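Plornportについて

2020年6月13日 文:Charmaine Van Wyk(広報兼なんでも係)

サイト引っ越しのついでに会社紹介を全面書き直し。前のページ、三年近く放置してました。すみません。急ぎで書いてるので細かいところは後日直します。

何をしている会社か

ロボットに作業を教える会社です。プログラムを書いて教えるほうではなく、人が手でやって見せるほう。手持ちのグリッパーを握って、実際に物をつかんで、動かして、置く。その動きと手元の映像をまとめて記録して、学習に使えるデータに整えてお客様に渡す。これが仕事の半分以上。

残りは遠隔操作。操作席に座って、離れたところのアームを人が動かす。重いもの、手が届きにくい場所、お客様の現場から機械を動かせない場合などはこちら。どちらが向いているかは作業次第なので、最初の打ち合わせで決めます。両方やって比べることもあり。

扱う作業は地味です。箱を寄せる。紙や板を立てる、倒す、差し込む。ふたを閉める。ケーブルをよける。仕分け、片付け、棚入れ。工場の溶接とか塗装とか、そういう派手なのはやっていません。問い合わせをいただくたびに恐縮しながらお断りしてます。

はじまり

最初はRaimonds Kļaviņaと A-yeong Jinの2人。Raimondsは機械屋で、前の職場では搬送装置の保守。A-yeongは映像の記録と同期が専門。共通の知人の引っ越しを手伝っていて、段ボールの持ち方で言い合いになったのがきっかけ、と本人たちは言っています。片方は底を持つ派、片方は角を持つ派。じゃあ両方記録してみよう、という話になって、そのまま会社になった。どっちが勝ったかは未だに決着してません。

そこに A-yeongの姉の Soon-im Jinが経理で入り、気づいたら教示スタッフのまとめ役になっていました。もともと縫製工場で新人に手順を教えていた人なので、手の動きを見る目がとにかく細かい。「今の、手首が先に行ってる」とか、横を通りながら言ってきます。だいたい当たっている。

Danylo Kobzarは遠隔操作の担当。操作席の設計も彼。椅子の高さにうるさい。

社名の由来はよく聞かれますが、登記の締切前日に語感で決めたもので、意味はないです。期待させてすみません。

手で教えるということ

見学に来た方がまず驚くのは、ものすごく普通の作業をしていることのようです。紙を一枚立てるだけ、とか。でも紙は薄いし、しなるし、強くつかむと折り目がつく。人間は指先でなんとなく加減していて、その「なんとなく」を言葉で書き出そうとすると本当に手が止まる。だったら手でやって見せたほうが早い、というのが当社の考え方。

使う道具は指が二本のグリッパーです。人の手は指が五本あって、掌もあって、つい器用なことをしてしまう。二本に減らすと途端に不器用になる。初日の人はたいてい物を落とします。落としていいです。落としたあと拾い直すところまで記録に残します。お客様によってはそっちのほうを欲しがる。

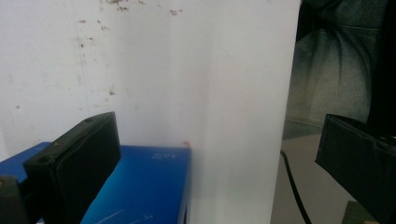

それから、速さ。慣れてくると速くなるんですが、速すぎる動きはロボット側が追いつけない。かといって、わざとゆっくりやると今度は不自然な間が入る。うちでは「人に物を渡すときの速さで」と言っています。Soon-imが決めた言い方で、今のところこれが一番通じます。

作業場所もきれいに整えすぎないようにしています。壁も机も、お客様の現場にあるものはいろいろなので。照明の向きを変える、置き方を変える、箱の色を変える。同じ作業でも条件を散らして繰り返す。真っ白な背景で完璧に揃えたデータをご希望の場合は事前にご相談下さい、できなくはないです。

遠隔操作について

操作席は二種類。手元のレバーで動かす型と、小さい腕を握って動かすと向こうの腕が同じように動く型。後者のほうが覚えるのは早く、前者のほうが長時間は楽。Danyloの意見です。筆者は後者しかやったことがないので何とも言えず。

気をつけているのは遅れ。映像が少し遅れるだけで、人は無意識に「待ってから動く」癖がつきます。その癖ごと記録されてしまう。なので回線の調子が悪い日は収録を中止にしています。当日中止のときの費用は頂いていません。これは最初の契約からずっと同じ。

あと休憩。操作席は一人連続四十分まで。それ以上やると動きが雑になるのが記録ではっきり見えてしまって、本人も見せられるとちょっと落ち込む。タイマーは机に置いてあります。

Kestlowという道具

記録の整理に使っている社内ソフトが Kestlowです。手の位置、指の開き、映像の時刻を揃えて並べて、使えるものと使えないものを分ける。見た目は正直ひどい。灰色の画面に灰色のボタン。A-yeongが一人で作っていて、色を付ける暇がないそうです。

販売はしていませんが、長くお付き合いのあるお客様にはお貸ししています。説明書は現在618ページ。長すぎるという苦情を頂いており、短い版を準備中。五月に出す予定でした。まだです。

Kestlowで弾くのは主に次のようなもの。

・時刻がずれているもの
・指が手元の視界から外れっぱなしのもの
・途中で作業者が別のことを始めたもの(くしゃみは可)
・物がまったく動いていないもの

弾いたものも消さずに別の棚に保管。あとで基準が変わることがあるので。実際に一度、基準を変えて460件を戻したことがあります。その週のことはみんなあまり話したがりません。

作業所

本社は Plalluvportの駅裏、元は印刷所だった建物です。一階が手持ちでの教示、二階が遠隔操作と事務。床が少し傾いていて、丸いものを扱う作業は奥の部屋でやります。冬は寒いので上着を着たまま作業している人が多い。夏は暑い。空調は毎年見積もりだけ取っています。

もう一つ、Naという小さい作業所があります。こちらは台所まわりと洗濯ものの作業専用。水を使うので本社とは分けました。ロボットの腕は置いておらず手持ちグリッパーのみ。見学は本社だけです、ご了承ください。

働いている人

教示スタッフの前職はばらばら。縫製、配送、保育、学校給食、楽器の修理。ロボットの経験がある人のほうが少ないです。採用のときに見るのは、同じことを落ち着いて繰り返せるか、うまくいかなかったときにそれを言えるか。応募書類に資格欄がありますが、空欄で大丈夫。

研修は二週間。最初の三日は何も記録しません。グリッパーを持って、箱を動かして、紙をつまんで、感触に慣れるだけ。四日目から記録を始めて、自分の動きを自分で見返します。これがけっこう恥ずかしい。私も入社時にやりましたが、思っていたより肩が上がってました。

二週目は二人一組。一人がやって、一人が見る。見る側は途中で口を出さない決まりで、終わってから伝える。やる側も言い訳は後回し。組は毎日変えます。

左利きの方、歓迎しています。記録が右手に偏りがちなのでわりと本気で探しています。

作業者の映り込みについて

お客様からも応募の方からも質問が多いので書いておきます。手元の記録には、作業者や隣にいる人の服や腕が入ることがあります。顔が入ったものは納品前に必ず確認して、本人の同意がなければ外します。同意はあとから取り消せます。取り消しの理由は聞きません。

音声は標準では録りません。必要な案件のときだけ、事前に全員に知らせた上で。雑談が多い職場なので、録ったら録ったで大変だと思います。

ご依頼の流れ

まずメールか電話で、どんな作業を教えたいかを教えてください。文章がうまくまとまらなければ、実際にやっているところを携帯で撮って送っていただくのが一番早いです。横向きでも縦向きでも。

そのあと試し収録を一日。ここで手持ちか遠隔かを決めます。実物の箱や部品をお借りできると助かります。似た物で代用もできますが、つかみ具合がやっぱり違う。お借りした物には番号札を付けて保管、終わったら返却。傷がつくことはあるので、一点物はご遠慮ください。

試し収録の結果を見ていただいてから本契約。合わないと思ったらそこで終わりで構いません。試し収録ぶんのデータはそのままお渡しします。

納期は作業の種類と量によるので一概に言えず。急ぎのときは最初に急ぎと書いてください。あとから急ぎになると Soon-imの機嫌が悪くなります。

見学

木曜の午後、要予約。一回四名さままで。学校の授業や部活での見学も受けていて、グリッパーを握って実際に物を動かしてもらえます。小学生くらいだと握りが少し重いので、軽いほうを出します。予約のときに人数と年齢を教えて下さい。靴は脱がなくて大丈夫ですが、かかとの高いものは床の傾きの関係でおすすめしません。

駐車場は二台ぶん。うち一台は Raimondsの車がたいてい停まっています。電車のほうが確実です。駅の裏口を出て右、自転車屋の角を曲がって、昔の印刷所の看板がまだ残っているのでそれが目印になります。呼び鈴は調子が悪いので、出なければドアを叩いてくださいい。

このページに載っていないことは直接聞いてもらえれば答えます。料金表は現在改定中、古いものを見たい方はメールでどうぞ。

最近の記事
・遠隔操作席の椅子を入れ替えました
・左利きの教示スタッフ募集
・Kestlow 短い説明書、進み具合のご報告
・紙をつまむ練習、初日にやること
・Na作業所の換気工事について
・見学のよくある質問

Plornport|Plalluvport駅裏 701号|お問い合わせはメールフォームまたはお電話で|© 2020 Plornport|ページの先頭へ戻る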